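Search products
Search
All Desks Storage Desk Accessories Clearance

Tilico Straight Desk by Prestevau

Some desks want to be noticed, and some just want to be useful from the minute you sit down until the minute you shut everything off for the day. The Tilico is very much the second kind, and we mean that as a compliment! It has a light wood-grain top, plain straight edges and a good generous surface, and it has been one of the steadiest sellers in our work furniture range since we first brought it in (we were a little nervous about ordering so many, and then had to order again before the end of May).

We like a light top for a working desk. It's easier on the eyes than a dark one when you're going back and forth between a screen and a stack of paper, and it doesn't make a small room feel any smaller. It's friendly to whatever else you already own, too – black electronics, a gray drawer unit, the odd bright cup or folder that came from who knows where. A lot of our customers are fitting out a room a piece at a time, and they tell us the Tilico is the piece that didn't start an argument.

As for the size, please do measure before you order, and measure the wall as well as the floor, because baseboards and outlet covers have a way of stealing room. You'll want space for the chair to roll back. If your monitor is the kind with a wide stand, set it at an angle toward one end and you'll free up a nice stretch of desk for writing, sorting mail or spreading out a job that has several parts to it.

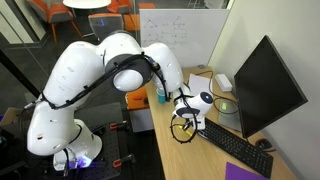
The keyboard and mouse can sit well forward, and there's still depth behind them for the things that tend to collect at the back of a desk over a working week. If you'd like those things to collect somewhere else, the Fourie drawer unit is the natural partner. It's sold separately and comes in gray or white, and it can stand beside the desk or be tucked underneath on either side.

Care is simple. A soft cloth, a drop of dish soap in warm water, and a dry cloth afterward will take care of nearly everything. Use a coaster under hot mugs, and go easy with sticky tape on the top – if some gets left on there for months, warm it gently with your hand before you peel it.

Assembly takes two people and one screwdriver, and the instructions run to 9 steps. Read step four twice! The rear rail goes in with the holes facing the wall, and it's a nuisance to turn around later.

Tilico Straight Desk: $1,478
Free local delivery on orders over $2,000
Fourie drawer unit: see Storage

Desks ship from our Hurnimstead warehouse, and local deliveries go out on Wednesday. If you're close by, you're very welcome to come and sit at one first. Bring your own chair if you like, people do.

Share 9
Comments 9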